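Guía de puesta en marcha — Purificador de aire Lusard 155
Sección 2: colocación y primer encendido
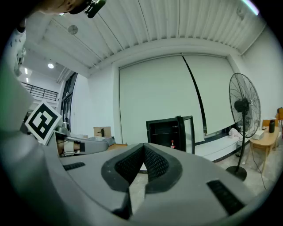

Fig. 1. Almohadillas negras acanaladas sobre superficie gris.

Antes de empezar: sacar el aparato de la caja, quitar el plástico del filtro. Sí, el filtro viene envuelto DENTRO. Mucha gente lo enciende así.

1. Elegir sitio. Suelo plano, 28 cm libres hasta la pared. Nada de cortinas detrás.
2. Abrir la tapa trasera. Presionar las dos pestañas a la vez, tirar hacia fuera.
3. Meter el filtro con la flecha mirando al interior del cuarto. Tiene que hacer clic.
4. Cerrar la tapa. Si queda holgura, repetir el paso 3.
5. Enchufar. Luz ámbar — espera normal.
6. Mantener pulsado el botón de encendido 2 segundos. Luz verde, listo.

Nota: la primera hora puede oler a nuevo. Ventilar y dejarlo en velocidad alta.

Nota 2: los filtros Brelmont de recambio valen, los Gruber antiguos no (mas estrechos, pasa aire por los lados).

PRECAUCIÓN: no usar alargadores enrollados. No poner vasos ni macetas encima de la rejilla. Desenchufar siempre antes de abrir la tapa.

Modo noche: pulsar la luna una vez. Pantalla apagada, ventilador al mínimo. Otra pulsación y vuelve a lo anterior.

Si parpadea en rojo: tapa mal cerrada o filtro al revés. Si sigue igual, apagar, esperar a que se apage la pantalla y volver al paso 5.

Contador del filtro: a 100 días sale el aviso. Para ponerlo a cero, luna + encendido juntos hasta oír el pitido.

Revisado por D. Sproģis, 11/06/2023. Limpieza del prefiltro: ver sección 3.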